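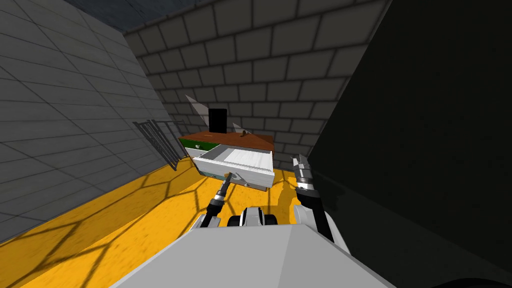
Slide 1. Small dresser against a brick wall, white drawer pulled far out.

Drawers That Stick, Drop and Jam
Speaker notes, Mokstead repair evening, July
Talk runs 32 minutes, then questions, then bench time

Start on time. Say where the restrooms are and that the side door has to stay shut during the talk. Ask people who brought a drawer to keep it under the chair for now, otherwise they will be looking at it and not listening.

Opening

Most people who bring furniture to the bench bring a drawer. The repair log at Mokstead has 1,176 entries in it, going back to when it was kept in a school notebook, and drawers fill more of its pages than any other kind of job. Chairs come next. Tables hardly ever come in. They are heavy, and people will put up with a bad table.

The talk covers wooden drawers that run on wood. Metal slides get a few minutes near the end. If somebody asks about kitchen cabinets with soft-close hardware, say it will have to wait for questions.

Slide 2. Parts of a drawer

Go slowly on this slide. The words come back all evening.

Front, two sides, back, bottom. On older work the back is often lower than the sides and the bottom slides in under it from behind. That matters later.

Inside the case: the runner is what the drawer side slides on. The guide is what stops it going left and right. The kicker is the strip above, and it stops the drawer from tipping down when it's pulled out. Plenty of cheap furniture has no separate kicker and uses the runner of the drawer above, or the underside of the top.

The stop is the small block that keeps the front flush. It may be at the front, behind the rail, or at the back of the case. If a drawer suddenly goes in too far, look for a missing stop on the floor of the case before doing anything else.

Ask the room who has found a loose block of wood in a dresser and thrown it out. Wait for hands.

Slide 3. Look before you sand

The usual mistake is to sand the top edge of the drawer sides in a humid month. Wood swells across the grain in damp air and shrinks again in dry air. A drawer that binds in July may be a good fit in January, and one that has been sanded to run freely in July will rattle all winter.

So the order is:

Take the drawer out and try it in the other openings of the same size, if there are any. People swap drawers when they move house and forget. On old pieces each one was fitted to its own opening, and there may be a number in pencil or chalk on the back. If the numbers don't match the order in the case, put them right and half the trouble may be gone.

Empty it and try again. An overfull drawer bows its bottom, and the bottom then drags on the rail. Try it with the contents in a box on the bed for a day.

Check the floor. A dresser that stands on an uneven floor twists a little, and the openings twist with it. Push a folded card under one foot, then under the opposite one, and try the drawers after each. Use a level across the top, both ways. Old brick houses around Mokstead have floors that fall toward the outside wall, so a piece that ran well in one room can jam in the next.

Look for shiny places. Where wood rubs it polishes, and in a painted piece it goes through the paint. If there's nothing to see, rub soft pencil along the edges, push the drawer in and pull it out, and see where the pencil has smeared.

Slide 4. Is the drawer square?

Stand the drawer on the bench. Measure the inside from corner to corner both ways. If the two measurements match, the drawer is square. If not, the joints have moved.

Check a corner with a try square as well. It should read 90 degrees. Say that the front corners are the ones to trust and the back corners are usually the ones that have gone.

A drawer that is out of square with tight joints was probably made that way, or glued that way by the last person. Leave it if it runs. A drawer that is out of square with loose joints needs to come apart and be glued again.

Demo: pass the practice drawer around. One joint at the back is loose. Let people feel the movement.

Slide 5. Taking a loose drawer apart

Slide the bottom out first. Look underneath for a nail or a screw through the bottom into the back. Pull it before pushing on anything.

Mark the parts in pencil on the inside faces. Left, right, front, back. Do it even if it seems obvious.

Tap the sides off with a soft mallet and a scrap block, working close to the joint. Dovetails come apart in one direction only. Nailed corners need the nails found first. They are often punched in and filled, and a magnet finds them.

Old brown glue that cracks like glass is hide glue. It softens with warm water and a rag. White or yellow glue takes scraping. Either way the old glue has to come off, right down into the corners, and this is most of the work. Say this plainly. People always want to run new glue into the gap and clamp it, and that drawer will be back.

Dry fit everything before opening the glue bottle. Measure the diagonals again with the clamps on. If one is longer, angle the clamps slightly toward the long diagonal and check again. Leave the bottom out of the glue. It goes in its groove dry so it can move with the seasons. If it's solid wood, one fixing at the back is enough.

Water break. The room is warm by now. Open the high windows if they will open.

Slide 6. Worn runners

A drawer that drops at the front when it's shut, or scrapes on the rail, has worn runners, worn sides, or both. Pull all the drawers out and look in with a flashlight. There will be a groove in the runner where the side has been traveling.

A groove in the runner can be dealt with by taking the runner out and turning it over, if it was only nailed or screwed. This is the nicest repair of the evening. It costs nothing and the wood is the right wood.

If it's glued in, plane the groove down to clean wood and glue in a thin strip. Maple if you can get it. The lumber counter at Niltorance keeps a bin of hardwood offcuts by the back door, and they will usually run one down to thickness if it's quiet.

Worn drawer sides get the same treatment. Cut the bottom edge back to a straight line, glue on a strip, plane it level when dry. Keep the grain running the length of the side.

Mention the thumbtack trick. Somebody will bring it up anyway. A smooth-headed tack pressed into the front rail, on each side, lifts a dropping drawer and gives it something slippery to ride on. It works for a while. It will cut a track in the drawer side in time. Fine for a rented room, not for anything you want to keep.

Slide 7. Wax

Candle wax is fine. Paraffin is fine. The block sold as Tomo at the bench is a paraffin and beeswax mix and it does the same job as a candle with less crumbling. Rub it on the runners, the guides and the bottom edges of the sides, then work the drawer back and forth.

Do not use cooking oil. It goes sticky and collects dust. Do not use spray lubricant on bare wood either. It soaks in, it smells, and no glue will hold there afterward.

Soap is an old answer and it does slide well, but some soaps draw damp. Use it if it's all you have.

Slide 8. Drawer falls out when pulled

Two causes. The stop that should have caught it is gone, or it never had one. Lots of small dressers have nothing to keep the drawer in except habit.

A turn button on the inside of the back is enough. Small block, one screw, standing up so that it catches the rail. Turn it flat to take the drawer out. Show the sample.

Say something here about children and tall dressers. A dresser with several drawers open at once can tip. It should be fixed to the wall. On brick, drill into the brick and use a proper masonry plug, and keep away from crumbling mortar. Repeat this at the end for anyone who came in late.

Slide 9. Metal slides

Adamczyk dressers come up at nearly every session, the older flat-pack ones with a roller at the back of each rail. The roller jumps its track when the side panel bows outward. Check the back panel first. If it has come out of its groove, the case spreads and no roller will stay put. Push it home, then pin it every 5 inches along the sides and bottom.

Screws that have pulled out of chipboard: glue a piece of dowel in the hole, let it dry overnight, drill again. Matchsticks will do for a light drawer.

Bent slides should be replaced in pairs. Take an old one to the store and compare the length and the screw holes on the counter.

Slide 10. Questions

Likely ones:

Can I fix a swollen drawer that won't open at all? Take out the drawer above and reach down behind it. If there isn't one, take off the back. Don't pull harder on the knobs. Run a fan heater in the room on low for a day, well back from the furniture.

How do I get rid of the smell? Air it outdoors in shade, then a thin coat of shellac on the inside of the drawer. Leave the running edges bare.

Should I paint the sides? No. Paint adds thickness and it sticks to itself in warm weather. Paint the front and stop at the edge.

After questions, move the chairs back and put the benches out. Glue jobs go first so they can be in clamps before closing. Wax and runner jobs at the far bench. Clamps that go home with a drawer get written in the log.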